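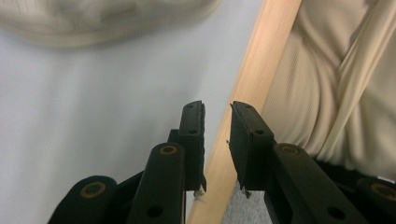
Fig. 1. Long wooden strip, pale grain, face side.

Fludik Wood Strips: data card

Last updated: Jun 19, 2025

We use cookies to remember your settings. Accept / Manage

Overview

Fludik is a set of 2729 pictures of light-colored wooden strips and small offcuts, collected at the Brastunex workshop. It covers what happens to a strip between the saw and the shelf: picking, turning, sorting, stacking and bundling. Kwadwo Ansah cut and labeled the stock. Kaan Karakaya wrote the label sheet and keeps the files.

Contents

- images/ : all pictures, grouped by session
- labels.csv : one row per picture
- strips.csv : one row per strip, with length and batch
- splits/ : train and test lists

There are 100 strips in the set. Of these, 60 come from the first batch, cut in April. The rest are from a later batch and have slightly sharper corners. Strip IDs are penciled on one end and do not show in most views.

Labels

grain: straight, wavy, mixed, unclear
edge: clean, rough, chipped, unclear
streak: yes or no. Mark yes for any lighter or darker line along the face, even a faint one.
activity: pick, turn, sort, stack, bundle

Label only what shows. If half the edge is hidden, label the half you have. Use "unclear" when glare covers the face. Fig. 1 is labeled edge=clean, streak=yes.

Known problems

Session 2 was shot late in the day and the wood looks yellower than it is. Do not use it for color work. Some strips in the Mikuš rack were put back in the wrong slot, so the slot column is blank for that rack. Lint and sawdust were not cleaned off between sessions. "Rough" and "chipped" get mixed up in the early labels, and we have only fixed the test list.

Splits

Split by strip, so no strip is in both lists. If you make your own split, use strip_id and not the file name.

Changes

Jastex codes removed from labels.csv. Batch column added to strips.csv. Duplicate rows dropped.

Send label corrections to Kaan with the row number and the strip ID.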